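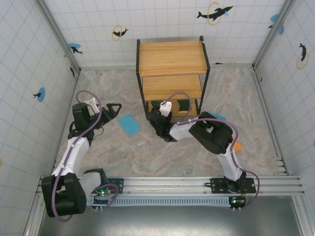
Tuesday, shelf clearing, station 7

Notebook > Chores > Bench tests
Home | Log | Parts | Skuneo wiki | Search

Task today is taking things out from under the two-tier shelf. I chose it after the visit in Flincombe, where they asked me if the Tarno pair can tidy a bathroom "by now". I said I will bring numbers and not opinions.

The right arm works in the low space under the bottom board, where the sponge and the small green piece lie. The left one has the easy side, with the blue cloth on the open floor. I keep both at 400 in the Morsy speed setting. At higher values the wrist shakes when it stops and I don't trust the result.

Count for the whole session: 122 tries, 52 good. Good means the object is lifted, carried out and put down without touching the shelf legs. If I also accept a light touch of the leg, the number looks much nicer, but in a real home this shelf would have a glass on it.

What fails most:
- the gripper comes in too high and the camera bracket meets the board
- the object is pushed deeper and then it is in shadow
- the cloth is taken by one corner and slips when the arm turns

My feeling about the question from Flincombe: for the open floor, nearly yes. For under the shelf, no. A person does it in a few seconds without looking. I would not leave this alone in a house.

Next: lower the approach for the right arm, check the purple cable at the elbow for rubbing, ask Skuneo if the wrist bracket exists in a flatter version. Repeat with the same objects before I change the light.

Tags: manipulation, household, two-arm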